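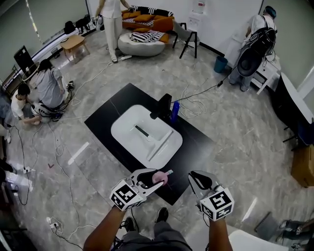

Bremton Open Day recordings

Data card, second revision

Summary

Short manipulation recordings made with hand-held grippers during the March open day at the Bremton site. The set holds 289 episodes. It is released by the Grustis group for work on grasping small household items from a tray and putting them down again. Visitors could watch all day and, in the afternoon, try a pair of grippers themselves.

Contents

episodes/ – one folder per episode, numbered in order of recording
calib/ – marker cube geometry and lens parameters for each gripper
notes/ – operator notes, plain text
splits/ – train and held-out lists

Each episode folder contains the head view, the left and right gripper views, gripper opening width and a pose track for each hand. Poses are computed offline from the marker cubes and the inertial data. Where the two disagree by more than 40 mm the affected span is flagged in the pose file and left in place.

Collection

Operators stood or sat at floor mats and low tables in one room and worked with a gripper in each hand. Several stations ran at once. The usual task was to pick an item from the tray, hold it clear of the rim and place it back. Episodes last around 20 seconds. The morning sessions were run by Grustis staff, the afternoon ones by visitors after a short briefing. The field "operator_type" gives staff or visitor; no other information on operators is stored.
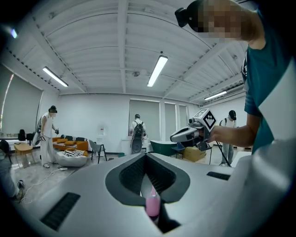 Gripper view, with other operators in the room. The pink item is down in the notch between the jaws.

Faces are pixelated in all released views. Audio was not recorded.

Known problems

Marker cubes from neighbouring stations are often in view. The Wuisan tracker filters by cube ID, but two cubes had been printed with the same ID and were both in use until midday. Episodes affected are listed in notes/duplicate_id.txt. Do not use their pose tracks for training.

The ceiling lights cause banding in some gripper views. No correction has been applied.

Visitor episodes contain more failed grasps and more pauses. They have been kept. Filter on "outcome" if only completed picks are wanted – values are done, dropped and abandoned.

Left and right gripper clocks drift slightly over a session. Resample using the sync file and not the raw timestamps.

Loading

The Bunach reader, version 2 or later, opens the folders directly. Earlier versions ignore the flagged spans without a warning. Allow 500 MB of free memory per worker when decoding all three views.

Splits

The held-out list contains visitor episodes only. Scores on it should be reported separately from any figure on staff episodes.

Changes since the first revision

Added the duplicate ID list
Corrected the units of opening width (now mm)
Removed two empty folders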